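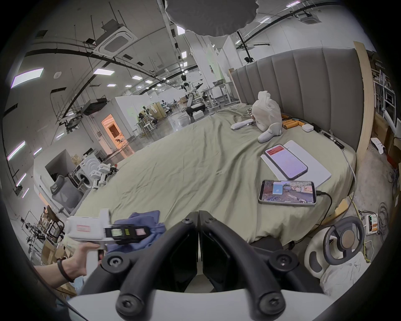 Sage green sheets on the new bed, still wrinkled

Re: Linen vs. percale for hot sleepers?

saidz573
So I finally gave up on jersey sheets. They pill, they stretch, and by July I was waking up at 3 every night feeling like a baked potato. I've been going back and forth between linen and cotton percale for weeks now and my wife is sick of hearing about it. Color is settled (sage green, she won that one). What do you all sleep on when it's hot? And is linen really worth twice the money?
– Said Zaki

wilergirl
Percale, no contest. I've had my set for 12 years and it just gets softer. Linen felt like sleeping in a potato sack to me, sorry!! I know people love it. I tried for a whole summer.

kerstin_l
Did you wash it enough though? Linen is scratchy for the first month or so and then one day it's wonderful. I grew up with my grandmother's linen sheets and they outlived her. Wash warm, skip the fabric softener, hang it on a line if you've got one.

wilergirl
I washed it plenty, Kerstin. Some of us are just princess-and-the-pea people :)

coughlan_dad
Going to disagree with both of you. Your sheets matter less than what's under them. We had a foam topper that held heat like a parked car and no sheet on earth was going to fix it. Pulled it off, put on a plain cotton pad, problem solved with the same old cheap sheets.

saidz573
Huh. We do have a foam topper. It was a wedding present so this could get political.
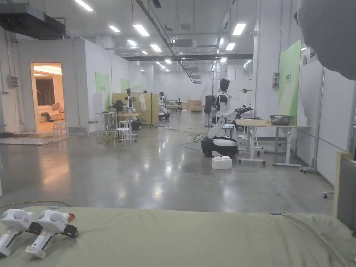

Same green, from another angle

fultevar
That's a nice green. One warning, darker and mid greens can fade in stripes if you fold them over a sunny line, so dry them inside out or in the shade. Ask me about my formerly navy duvet cover.

kerstin_l
Agree on the shade. But I don't buy the topper thing, I've got one and sleep fine on linen over it.

coughlan_dad
Do you live somewhere it gets to 90 at night?

kerstin_l
No, I do not. Fair enough.

saidz573
Okay, plan is to take the topper off for 2 weeks before I spend anything. If I'm still roasting I'll order one set of percale and leave linen for when I'm rich. Does anyone know if deep pocket sizes run huge once the topper's gone? Ours already bunch up at the corners.

wilergirl
They do. Get the regular depth, or those little elastic straps that clip underneath.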